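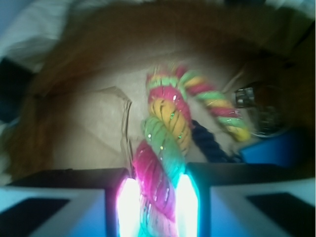 Okay, week 3, and we're into public health rules and who gets to make them. Last time we left off with the idea that a government can tell you to do something for other people's sake, and a few of you looked unconvinced, so let's stay there a bit longer. I want you to think of a rule as several strands pulled together. In a braided rope toy like this one, with its bands of pink, teal, green and yellow, you follow one color for a while and then it ducks under another, and a health rule works a lot like that. The legal power is one strand, the medical advice is another, and the politics keeps popping up where you thought you were reading about medicine!

Our running case is Flikville, the town from your reading packet. Flikville has a respiratory outbreak in July, the hospital in Renar next door is filling up, and the town council wants to close indoor venues to anyone who hasn't had the shot. Before you decide if you like the idea (I know, I know, you already have), ask who signed the order. Does the council have that power, or does it belong to the region? In the packet it's the region that does, and the council can only ask. I skipped right over that the first time I read the case, so go slowly on page 12.

Next comes the trigger. The regional rule kicks in when over 60 percent of hospital beds are taken, and it lasts 21 days unless somebody renews it. Write both of those down, you'll want them for the short paper. A trigger tied to beds moves later than one tied to cases, and that delay is where most of the arguing happens.
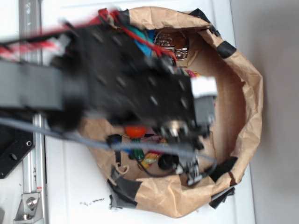

So the bed count lags. People get sick, then some of them get very sick, and only then does the hospital number move. Plomlow, the other town in the packet, used case counts and acted sooner, but it also ended up closing things during a bump that faded by itself. Which mistake would you rather make? I go back and forth on this every time I teach it, and I'd like to hear from the quiet side of the room.

One more term: proportionality. It means the rule shouldn't bite harder than the problem calls for. Courts like to ask if something milder would have done the job (masks, say, or smaller crowds). The Tóth test in your packet is one way of laying that question out, and we'll go through its steps together next class.

For next time, read the second half of the packet and bring one page on whether Flikville's order passes. Pick a side, please. If you're stuck, start with the end date on the order and work backward from there.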